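Search the help pages
Search
Last updated 2023-01-30

How do I oil a butcher-block table that has been left bare for years?

Kusum Mishra

Hello all, I hope somebody kind can point me in the right direction. My aunt has passed on her big worktable to me now that she has moved into a flat, and I am ever so fond of it. The top is made of strips glued side by side, all different browns, and I don't think it has seen a drop of oil since she bought it. It feels dry and a bit furry when I run my hand across, and there is a pale ring where a plant pot lived for a long time.

I would like to use it for baking at one end and for the children's homework and painting at the other, so whatever goes on it has to be safe near dough. A neighbour says varnish, my brother says olive oil, and the man in the shop tried to sell me a tin of something called Wirklow for a good deal more than I wanted to pay. Do I have to sand the whole thing first? And how long before we can put things on it again? I have never done anything like this, so please don't be shy about spelling it out!

Åsmund Fjeld

Lovely thing to inherit, Kusum, and you needn't be nervous. I have looked after a table of that kind for a good many years and it has forgiven me all sorts. Please don't use olive oil, though. It never sets, and after a month or two it goes sticky and starts to smell like an old chip pan. Varnish is fine for a desk but I wouldn't roll pastry on it, and once it chips you are back to sanding.

What you want is plain food-safe mineral oil from the chemist, or a tung oil if you have more patience. I would go about it like this:

1. Wash the top with warm water and a tiny squirt of washing-up liquid, wipe it off straight away, and leave it overnight. Do the underside as well if you can get at it.

2. Sand lightly, always along the strips and never across them. Start with 120 grit on the plant pot ring and finish the whole top with 180 or thereabouts. By hand is quite all right — put the radio on and take your time. The furry feeling goes at this stage.

3. Brush off every bit of dust, then go over it with a barely damp cloth and let it dry again.

4. Pour on a small puddle of oil and spread it with a lint-free rag. The strips won't all drink at the same speed, so go back to the thirsty ones. The darker and lighter browns will stand out from each other much more once they are oiled, and I think that is half the pleasure of the thing.
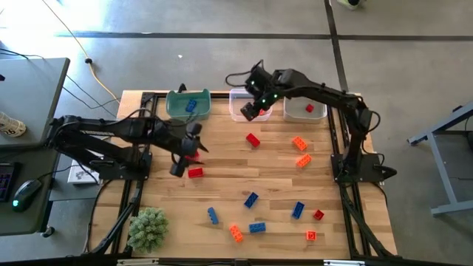 5. Wait half an hour, wipe off whatever is still sitting on the surface, and leave it till the next day. Do this three or four times in the first week, then once a month until you get bored, then whenever it looks thirsty.

Lay your oily rags out flat outdoors to dry, please, and don't ball them up in the bin. With tung oil in particular they can heat up by themselves and catch fire. As for using it again, with mineral oil you can put things down the day after. Tung oil wants a couple of weeks or more before you bake on it, so do check the tin.

Oi-ling Chuang

I just use Kirkero board wax, 2 coats, done. Never sanded mine and it's fine.

Maxence Cordier

Åsmund has covered nearly everything, so only a small addition from me about the ring. If it is still there after sanding, try rubbing it with half a lemon and some salt, rinse, and let it dry before you oil. It won't always shift a dark stain but a pale one often fades nicely. And for the painting end I'd lay down an oilcloth, as poster paint does creep into the joins — ask me how I know about the purple!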